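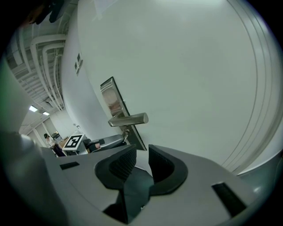

Nerea Rivas

Progress report to the Bustamante small grants fund, October

Project: Sidden, a door-opening arm built in a shared workshop
Grant: £1,571
Spent so far: £777

When I last wrote, the arm could reach for a lever handle and miss it with great confidence. It now reaches for a lever handle and gets it more often than it doesn't, so I am calling this a good quarter.

Most of the work has gone into the hand-held grippers. We pick one up, walk to a door and open it the way anyone would, and the arm later learns from the recording. The fingers have soft ribbed pads, which cope better with a round polished lever than the hard ones I put in the budget. The hard ones are in a drawer. I would like to move their cost from "parts" to "education", if the form has such a line.

We have 93 clean recordings of a door being opened by its lever. Esperanza Sepúlveda did the greater share and has asked me to note that her wrist would like a grant of its own. A further 52 were thrown out. In most of those the marker tracking dropped for a moment as the wrist turned, and the software decided the gripper had gone through the door. I have moved the cube mount forward a little and the fault has become rare.

Training runs overnight on the Novano desktop. It finishes at four in the morning and then the fan carries on until somebody comes in.

What is late: the base. The Plenumel casters came with the wrong thread, the replacements came with the right thread and the wrong height, and the arm is still bolted to a bench that goes nowhere near a door. For now we bring a lever to the bench, screwed to an offcut of worktop. It opens very well. It doesn't lead anywhere.
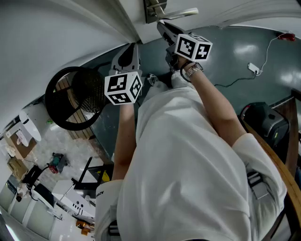 Why use two grippers when a door handle only needs one hand?

The second hand is for whatever comes next, such as holding the door while the first lets go, or carrying something through. Recording both hands from the start saves us doing the whole set again when we reach that stage.

Changes to the plan: I'd like to drop the round knobs from this year's work and stay with levers. Knobs need a stronger wrist joint, and the quote for one made me sit down. The money would go on the base and a second set of pads, as the first are wearing at the tips.

Next quarter: arm on wheels, wheels on floor, then a real door with a person standing by the stop button. Esperanza wants to try it with the door latched from the first go. I have written "ajar" in the test plan and she has crossed it out twice.

Receipts are in the usual folder, apart from the one for the casters, which I am still arguing about.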